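# Teaching a two-handed cloth task: hand-held grippers or remote control?

**Posted by pronine_beginner**

Hello everyone! I've been reading this board since December and finally have something to ask. Our little group is trying to teach a two-armed robot to pick up a crumpled cloth and tuck it through a round hole in a tabletop. We're doing it by showing, so a person does the job over and over and the model learns from the recordings.

So far we've collected 106 demonstrations by remote control, with one of us driving the arms from the Sollari station, and oh my, it is slow going. The cloth slips, the operator can't feel a thing, and a good take eats up most of a minute. I've seen other groups hold the grippers in their own hands, with the tracking cubes on them, and simply do the task at the table.
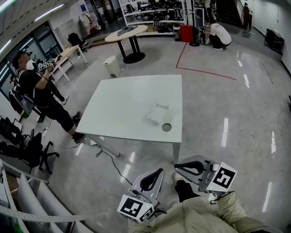
My worry is whether recordings made that way will carry over to the real arms. A person can lean, twist a wrist and shuffle their feet without a thought, and our robot is bolted down. Do I throw away the remote sessions and start fresh, or can the two live together? And how many takes should I plan on for something as floppy as cloth?

**bamlow_bench**

Welcome! I went through very much this same thing with a pillowcase, so you have all my sympathy. Please don't throw anything away yet. We trained on both kinds together and it went fine once the gripper opening was measured the same way in each set (ours wasn't at first, and I lost a good week to it).

For carrying over, put tape on the floor where your robot's base would be and keep your feet behind it while you record. Move a bit slower than feels natural, and keep the cubes turned toward whatever is tracking them. My worst takes were the ones where I tucked my left wrist under and the cube went out of sight right at the grasp. Play every session back on the arms in simulation the same afternoon. In my first batch, 11 takes asked for a reach the robot couldn't make, and I'd rather have found that out before I did the rest!

As for numbers, I'd plan on 300 for cloth. Crumple it differently each time and drop it in a different spot, near the hole, far from it, half over the rim. I kept leaving mine in the same tidy heap without noticing.

**daher_dan**

just use hand grippers, way faster. remote is a pain

**old_socks**

I'll put in a word for remote control, if I may. Keep some of it for the recoveries, where the cloth has snagged on the rim and has to be pulled back and tried again. The arms move the way the arms move, and you get that for free. We do 2 short remote sessions a week for the awkward cases and everything else by hand.

Also check your clocks! If the left and right grippers are even slightly out of step, a two-handed tuck turns to mush in training. We tap the jaws together at the start of every take and line the recordings up on that.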